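Home | About | Archive | Shed Notes | Contact

Print this post | E-mail this post

House rules for handheld grippers (the long version)

So a few of you wrote after my last post asking for the actual rules we use for recording demos, and I kept saying "it's on the wall", which is no help to anyone who isn't standing in front of our wall. I've typed it up, more or less, with my grumbling left in.

Quick background. I do demo collection for Ilteck, on the packing tasks mostly. You hold the gripper, you do the job, the policy learns from what you did. Which means the policy also learns your bad habits, and I have plenty of those! When I started we had no written rules at all and every operator had a favourite way of doing things. We got to 4,000 episodes before anybody sat down to compare them, and sorting that lot out took me most of July.

First rule, and the one I'll argue for until I'm hoarse: write down the start and end state before anyone picks anything up. "Bottle in the box" isn't an end state. Upright or on its side? Which compartment? Flaps open or closed? We borrowed the template from the Symonenko handbook (the old edition, the new one is bloated) and it fits on one page.

Second: slow is fine, stopping isn't. If you freeze halfway because you've forgotten which slot comes next, bin the episode and start again. Don't try to rescue it. I know it hurts when it was a lovely grab.

Cables. Oh, cables. Check them before the first take and again after every break. You want enough slack that your wrist can turn all the way without a tug, and no loop near your feet. Our draft said "manage cables appropriately", which I crossed out, as it meant whatever the reader wanted it to mean.

The work surface gets a plain covering and nothing lives on it except what the task sheet names. Coffee goes on another bench -- yes, mine too. Marks on the covering are all right as long as they stay put for the whole batch. Swap the sheet mid-batch and you've changed the background on everyone downstream, so if you must swap it, close the batch and open a new one.

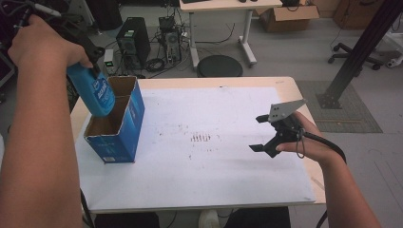 Then there's the two-person sign-off. The Hetska people think it's overkill, and I've had a long and mostly friendly argument with them about it. My view is that the operator is the worst judge of their own take. You remember what you meant to do. Somebody else watching the playback only sees what you did, and they'll catch the fumble you've already forgiven yourself for. We need 2 yeses for an episode to go in, and if there's a disagreement it goes in the maybe folder (please empty the maybe folder once in a while, ours got embarrassing).

Last one is labelling failures. Keep them! Just tag them properly and don't let them wander in with the good ones. Tovis has a tagging tool that does this well enough, though the colours are dreadful and I keep hitting the wrong key.

I'm still on the fence about a rule for which hand does what. Left-handed operators have been putting up with our right-handed task sheets for ages and I'd like to fix it properly in the next version. If your lab has wording that works, send it my way.

Contact | Copyright Shed Notes | Back to top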